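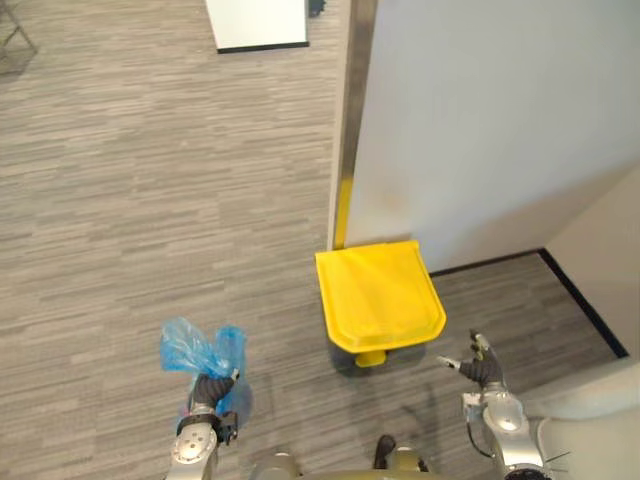

Llevo año y medio trabajando cerca de un robot que saca la basura y todavía me preguntan en las cenas si no me da miedo. Miedo, lo que se dice miedo, no. Lo que me da es rabia, y os cuento por qué.

En octubre, Vorno (así se llama el nuestro, dos brazos y muchísima paciencia) se puso a vaciar las papeleras de la segunda planta, como todas las noches. En una de ellas, de las de pedal, pisó mal. Bueno, pisar no pisa, aprieta con la mano. El caso es que el pedal se quedó trabado a medio recorrido, la tapa no llegó a abrirse y el brazo siguió empujando. Y empujando. Según el registro, hizo 261 intentos antes de que Marek Sokol llegara por la mañana y le diera al botón rojo. ¡261! La papelera había acabado contra la pared, el rodapié rozado y un motor de la muñeca oliendo a tostada quemada.

No hubo heridos, y con esa frase se cerró el informe. A mí me parece una frase peligrosísima. Si en vez de una papelera hubiera estado el pie de alguien que se agacha a recoger un bolígrafo, ¿cuántos intentos habría hecho?

La gente de Skalell, que nos lleva el mantenimiento, contestó que la fuerza estaba siempre por debajo del límite. Y es verdad, lo comprobé. Pero el límite estaba pensado para un golpe suelto, y lo nuestro fue toda una noche dale que te pego – algo que en la hoja de especificaciones ni se contempla. Zdislava Kadlec, que lleva más años que yo en esto, lo dijo mejor en la reunión: a una persona en prácticas que falla tres veces le pedimos que avise, y a la máquina le dejamos fallar hasta que amanezca.

Pedimos dos cosas. Que a la tercera pare y mande un mensaje, y que el brazo que sujeta la bolsa no siga con su tarea mientras el otro está atascado (aquella noche siguió, y la bolsa terminó enrollada en un cable). Lo primero lo tuvimos en una semana. Lo segundo sigue «en estudio» y el presupuesto que nos pasaron era de casi 3.000 euros, que alguien en dirección encontró carísimo. El motor nuevo costó 2.328, por cierto, y eso se pagó sin rechistar.

Yo sigo defendiendo al robot, que conste. Me encanta verlo trabajar, y las noches que va bien va de maravilla. Pero me gustaría que dejáramos de llamar «incidencia menor» a todo lo que no acaba en urgencias. El rodapié sigue sin pintar, y yo he pedido que de momento no lo pinten.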